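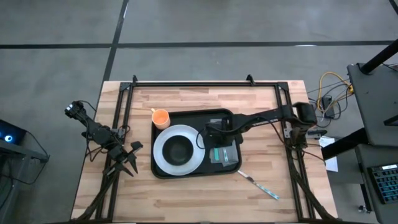
May, 6:40 am

Bad sleep. Phone went at ten past two, the mail filter alert, then again at half past three, same alert. Second one I just lay there and watched it buzz. Got up at five and made coffee and read logs in my socks.

So. The phishing thing at Plonis is bigger than we said yesterday. We told them one mailbox. It's at least four now, and I think the one we thought was first wasn't first. There's a forwarding rule on the accounts payable mailbox that was made nine days before anyone clicked anything we know of. Rule name is a single period. Sends anything with "invoice" or "remit" in the subject to the RSS folder, marks it read. Old trick, works every time, I have written this same paragraph in reports for years.

Need to call Edith Cuadros before eight, before she goes into her staff meeting and tells everybody it's contained. I used that word. Should not have used that word.

10:15 am

Called Edith. She took it better than I would. Asked good questions – did they get payroll, did they get the customer list, do we have to tell anyone. Told her don't know, don't know, probably. She was quiet and then said ok, what do you need from me. Need sign-off to reset everybody, all 142 accounts, today, in working hours, and kill every open session. She said the sales people will scream. Let them.

Started the reset at 9:20. Sales people screamed.

Eleven of the accounts don't belong to anyone she recognizes. Old temps, a scanner, something called frontdesk2. One of the temps left three years ago and still had a working login and no second factor. Disabled the lot. The scanner stopped scanning, so had to turn that one back on with a new password as long as my arm. Wrote it in the vault, NOT on the scanner, which is where the last one was.

Eating crackers for breakfast.

1:30 pm

Sign-in logs pulled for the whole ninety days. Should have done this first instead of chasing the one mailbox, lesson for me, I always start too narrow when the client sounds calm. 3,091 failed sign-ins against accounts payable alone, spread thin, never more than a couple an hour so the lockout never tripped. Then one success at 4 in the morning. Then nothing for two days. Then the rule.

So not a click at all, maybe. Password guessed, or bought. The poor guy who clicked the link last week has been apologizing to everybody in the building and it might be a completely different crew. Want to tell him but need to be sure first. Check the user agent strings tonight.

Divham called in the middle of all this about their renewal. They want to drop the monthly phishing test becuase people find it insulting. Said I'd send some numbers. Don't have the numbers. Put it on the list under the dentist.

5:50 pm

OK. Addresses from the 4 am sign-in match the ones on two other mailboxes, not the fourth. The fourth is the link guy. So two separate things, almost certain. Wrote to Edith and asked her to let him know he's not the cause of the big one. He did still type his password into a fake page. But.

Damage as far as I can see: they read 1,447 messages in accounts payable, and sent two. Both went to Lüthi, who Plonis buys parts from, asking to "confirm the balance prior to updated bank details." Lüthi answered the first one, very polite. Nobody has moved money yet as far as either bank can tell. Edith phoned their office herself, on the number from a paper invoice and not from the email signature. I didn't even have to tell her. Good.

Legacy mail login is off now for all of them. It was on for one copier and the copier doesn't need it. Anaron, their old IT outfit, set that up and left no notes, I've been through teh whole handover folder twice. A floor plan and a toner order.

9:30 pm

Still to do – write the timeline while I remember it. Save the logs somewhere that doesn't roll off at ninety days. Check for app consents, I forgot app consents!! Ask if Edith's insurer wants their own people in, some do, and then I have to hand over everything and be nice.

Checked app consents. One odd mail sync app on the second mailbox, approved the same morning as the rule. Revoked. So glad I looked before bed and so annoyed it was on page two of my own checklist.

Fed the cat late. Two voicemails from Mom, will call tomorrow. Phone is on loud, on the chair, other side of the room so I have to stand up for it.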